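Chapter 6

Setting Up and Looking After a Two-Armed Machine

What this chapter covers

Before you start
The home position
Zeroing the joints
Setting the grippers
Checking the set-up in simulation
Routine care
Finding and curing common faults

Chapters 4 and 5 dealt with single arms bolted to a bench. A bench arm is an easy thing to set up. Its base does not move, its work comes to it, and if the zero is a little out you can often correct for the error by shifting the fixture. From here on we deal with a machine that has two arms on one body and is meant to work in ordinary rooms. The parts are much the same. The order in which you do the work is different, and most of the trouble that students have with such machines comes from doing the right jobs in the wrong order.

The machine used throughout this chapter is the Bumari, a two-armed body with a two-fingered gripper on each arm. Its controller is the Auer unit you met in Chapter 5. If your workshop has another make, the menus will have other names, but the steps will be close enough to follow.

6.1 Before you start

Read the log book first. Every machine should have one, and the last entry should tell you which joints were touched, which parts were changed and whether the zero was checked afterwards. If the last entry says that a part was changed and says nothing about the zero, treat the zero as lost and begin at section 6.3.

Next, walk round the machine with the power off and isolated. You are looking for loose covers, cables that have been pulled tight and anything left lying within reach of the arms. Move each cable by hand where it passes a joint. It should slide a little. A cable that is tied hard on both sides of a joint will break inside its jacket long before the jacket shows any wear.

Check the floor as well. The body should stand level in both directions before any other measurement is taken. A machine that leans will still pass its own zero check, as the joints know only their angles to each other, but the grippers will arrive low on one side of the room and high on the other. Use a spirit level on the mounting plate. Do not use it on the outer shell, which is a moulded cover and is not true to anything.

Finally, clear the arms' full reach, put up the barrier and tell the other people in the room that the machine is about to be powered.

6.2 The home position

The home position is the pose from which every other move is planned. In the Bumari both upper arms hang beside the body, the elbows are bent and the grippers point forward. It is chosen so that neither arm can touch the other on the first move, whichever arm goes first.

Home is not the same as zero. Zero is the point from which each joint counts its angle. Home is a set of angles counted from zero. If zero is wrong, home will be wrong too, and the machine will report that all is well. This is why a pose that merely looks right is never enough. Write the joint angles down and compare them with the figures on the plate inside the rear door.

When you send the machine home for the first time after a repair, use the slowest speed and keep a hand on the stop button. Send one arm, wait until it has settled, then send the other. Only when both have gone home singly without trouble should you send them together.

6.3 Zeroing the joints

Zero is set with pins. Each joint has a hole in its housing and a matching hole in the moving part, and when the pin drops through both, the joint is at zero. Work outwards from the body. The shoulder comes first, then the upper arm, the elbow and the wrist. If you set the wrist first, the weight of the arm will shift as you free the shoulder, and you will have to do the wrist again.

For each joint:

Support the arm from below with the padded stand.
Release the brake for that joint only.
Move the joint by hand until the pin drops in under its own weight.
Save the zero in the controller.
Take the pin out and put it back in its rack.
Apply the brake.

The pin must never be pushed. If it needs a push, the joint is not at zero, and the side load will bend the pin or mark the hole. A marked hole will hold the pin off centre every time from then on.

Do one arm completely before you begin the other. Then count the pins in the rack. A pin left in a shoulder will stall the motor at best, and it may shear.

6.4 Setting the grippers

Each gripper has two fingers driven by one motor, so they should open and close together. Open them fully, close them on the setting block and read the width on the controller. The reading should match the width stamped on the block. If it does not, reset the closed position first and the open position second.

Then check that the fingers meet evenly. Close them on a strip of thin paper near the tips and pull. Do the same near the roots. The paper should drag by the same amount in both places. If it slips at the tips only, the finger screws have been tightened with the fingers under load. Slacken them, close the gripper gently on the block and tighten them again a little at a time, going from one finger to the other.

The cable and the wrist cover should be left until last. Turn the wrist to both ends of its travel with the cover off and watch the cable as it winds. It should lie flat in its channel the whole way.

6.5 Checking the set-up in simulation

Once the zero and the grippers are set, the angles are copied into the model of the machine and the same moves are run there before they are run in a room. The controller exports the angles as a file, and the Ono viewer reads it. The model has the same joints and limits as the real machine, and you can place it in a furnished room to see what it can reach and what it might knock.

A bedroom is a good test room. There is furniture of several heights, and a bed takes up a great deal of floor, so the arms have to work in what is left. View the room from the machine's own position as well as from outside. From outside it is easy to see whether the body is standing in a sensible place. From the machine's position you can see what its own arms hide, and this matters when you come to choose a starting pose.

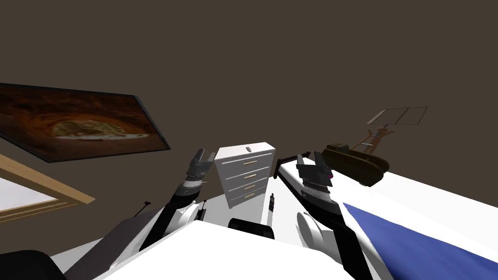

Look first at the arms and not at the room. Both grippers should be clear of the body and of each other, and the fingers should be open if the next move is a reach. Then look at the path to the target. Any part of an arm that lies close to a piece of furniture on the screen should be checked from a second viewpoint, as a single view cannot tell you whether the two are touching or merely in line.

Run the move slowly and stop it halfway. Compare the joint angles in the viewer with those in the controller. If one joint differs and the others agree, go back and zero that joint. If every joint in one arm differs, the wrong file has probably been loaded for that arm. Left and right files are easily swapped, and the model will accept either without complaint.

Do not correct a fault by changing the model. Noura Moussa, who ran the service bench where much of this chapter was worked out, kept a locked copy of the model for this reason. Anyone who wanted to change it had to show her a measurement from the real machine first.

6.6 Routine care

A machine in regular use needs attention at three intervals.

At the start of each shift: wipe the finger pads, test the stop button, send both arms home and compare the angles with the plate.

Every 60 hours: check the finger screws and the wrist cables, and clean the fan filter in the base.

Every 1000 hours: check the zero on all joints with the pins, look at the brake pads and grease the shoulder bearings with the grade given in the manual.

Too much grease does as much harm as too little. It works its way past the seal and on to the brake, and the arm then sinks slowly when the power is off. If you find an arm lower in the morning than it was left at night, look for grease before you order a new brake.

Enter each job in the log book when it is done. Put down the reading you found as well as the reading you left. A joint that needs a small correction at every check is wearing, and only the old readings will show it.

6.7 A worked case

A Bumari at the Elis training workshop began to miss its target with the right arm. The left arm was good. The fault had appeared in October, after a wrist cable was changed, and the operator had been correcting it by moving the target about 2 millimetres each morning.

The log book showed the new cable but no zero check. With the pins in, the shoulder and elbow were found to be correct and the wrist was not. The wrist was zeroed again, the angles were exported, and the move was run in the viewer and then on the machine. The arm now missed by the same distance on the other side. The operator's correction was still stored in the controller, and once it had been cleared the arm reached its target.

Two jobs had been left undone: the zero check after the repair, and a note of the correction. Section 6.8 takes the faults one at a time, beginning with those of the shoulder.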